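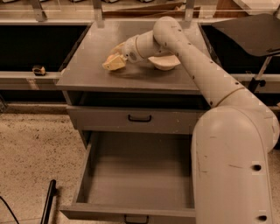 The low grey cabinet and what to keep in it

Every home has a piece of furniture that ends up holding whatever has no other place. In a lot of flats it is a low wooden cabinet with a couple of drawers, bought for one room and moved to another. Painted grey, it goes with most things and shows dust less than black or white.

Gistomel, the second-hand furniture warehouse in Drastton, sold 2,306 pieces in the year to December. Cabinets and chests of drawers went faster than anything except dining chairs. The average price for a small one was £44, and delivery within the town was extra.

Before buying, pull every drawer all the way out. Look at the runners and at the base panel, and push down on the panel with a flat hand. If it bows, it will not take the weight of plates or tools. Check the back as well. Plenty of older pieces have been left against a damp wall and the lower edge has gone soft.

Drawers that stick or will not close fully are usually easy to put right. On wooden runners, rub a candle stub along both sides and work the drawer in and out a few times. On metal ones, clean out the fluff with an old toothbrush and tighten the screws. Drawers that creep open by themselves often mean the floor is not level – a folded piece of card under the front feet is enough.

Painted tops need more care than people give them. Water rings come up with a soft cloth and a little washing-up liquid. Glossy patches are harder, as they tend to come from years of rubbing in one place, and polish makes them worse. A very fine abrasive pad, used lightly over the whole surface, evens out the sheen. Bondarchuk satin paint in mid grey is a fair match for many older finishes, but test it on the back first.

As for what goes on top, one bowl is plenty. A white one with a wide rim shows up well against grey and will take keys, coins and post that needs answering. Anything more and the surface fills up within a week.

The top drawer should be for things used daily. Keep the heavy items lower down, where they help to steady the cabinet. In a house with small children, fix it to the wall whatever its height. The hardware shop on Clirkasley sells the brackets in pairs.

Gistomel is open until 5pm and takes donations at the side entrance.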